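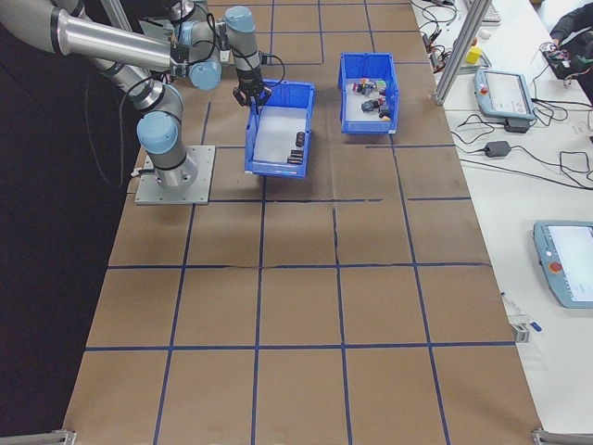
Table with the kraft paper and tape grid, both blue bins out. White bench on the right.

June 29, 2023, Plutberg, table surface and bins

Went over the covering and the two bins before the next Pasto series. Waltraud Zwahlen had asked for a written state of the surface. The last note is from December and refers to the previous sheet.

## Paper and tape

Brown kraft, 90 g/m², from the Itmont roll. Grid in blue masking tape, both directions, laid out on the Carré plan. The plan calls for square cells. Ours are near enough to square for placing things by eye, but nobody should read a dimension off them. If a dimension is needed, measure from the table edge.

There are wrinkles and a crease across the middle of the sheet. I tried pressing the crease down with a plastic scraper and it came back within 10 minutes. Left as is. Small cylinders laid next to it may roll, so keep loose parts away from the middle if they are put down outside a bin.

Same blue tape on the cardboard. One long vertical strip, a short one across the top corner, and a sloping one lower down. The cardboard has a faint fold near the top, at a slight angle. It matters less than the crease in the paper because nothing is placed on it. Edges of all three strips to be rubbed down with the scraper when the table is done – do not pull them to straighten, the brown surface comes off with the adhesive.
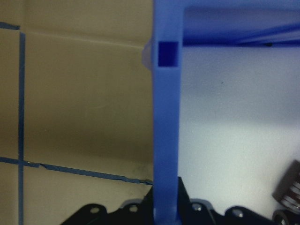 ## Defects to fix

- Ragged seam in the tape near the center of the row closest to the front. Cut back to clean tape on both sides and lay one new piece over the gap, overlap 3 cm.
- Creases in the cells at the lower right, seen from the front. Cosmetic. Do not tape over them, it makes a ridge.
- Front edge of the paper hangs slightly over the table. Fold under and fix from below. Sleeves catch on it.
- Gap between the bins to be kept clear, with paper showing. They had been pushed together at some point last week and the handle notch was awkward to get at.

Nadja Oberholzer would like the whole sheet replaced. My view is that the seam and the front edge can be repaired in place and the sheet kept until the series is finished. A new sheet means a new grid, and the last one took most of an afternoon. Undecided, she will look at it herself. 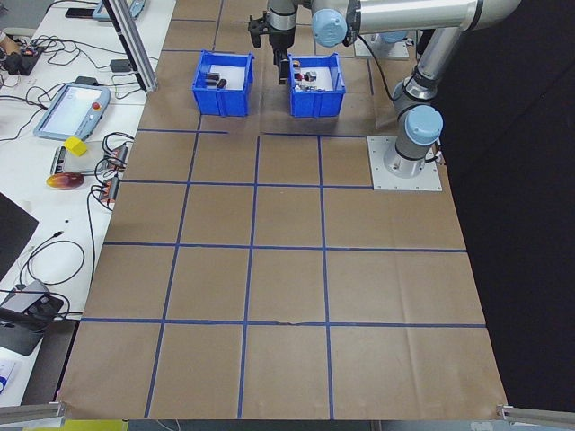 ## Bins

Both blue plastic, white lining inside. Dark cylinders in one, mixed small parts in the other – red, white, green and some others, including a pale green cube. Contents were not sorted further today.

The lining is worth having. Dark parts show up well against it, and they make less noise going in. Check that it lies flat in the corners. A short cylinder can get under a lifted edge and will then be missing from the inventory until somebody takes the lining out.

The label windows are clear plastic. Proposal: plain white card, black marker, contents in one or two words and the date of the last check on the back. No printed labels, they curl.

For placing, set a bin down parallel to the nearest tape line. One of them had been left slightly angled, which is easy to miss when standing at the bench side.
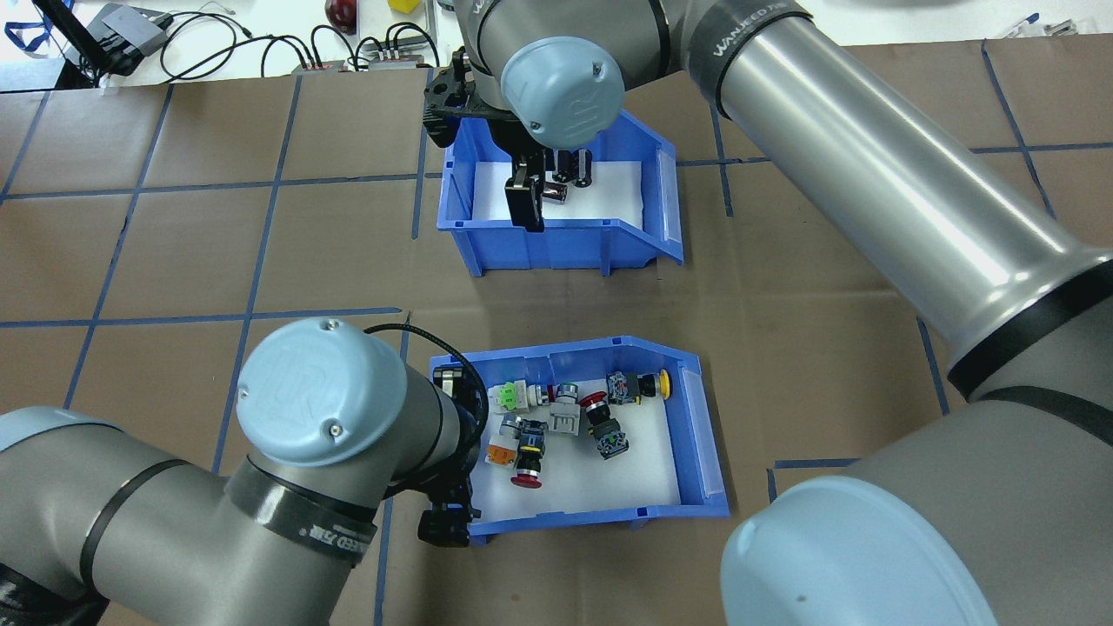

Bins on the grid, black cylindrical parts in the upper one.

Open points:

1. Seam and front edge, me, before the series starts.
2. Cards for the label windows, Nadja.
3. Order tape from Itmont, 8 rolls, same blue and same width as now.
4. Cables on the white bench: the coiled black cords take up space we need for the parts trays. Ask Waltraud whether the adapters can go to the back.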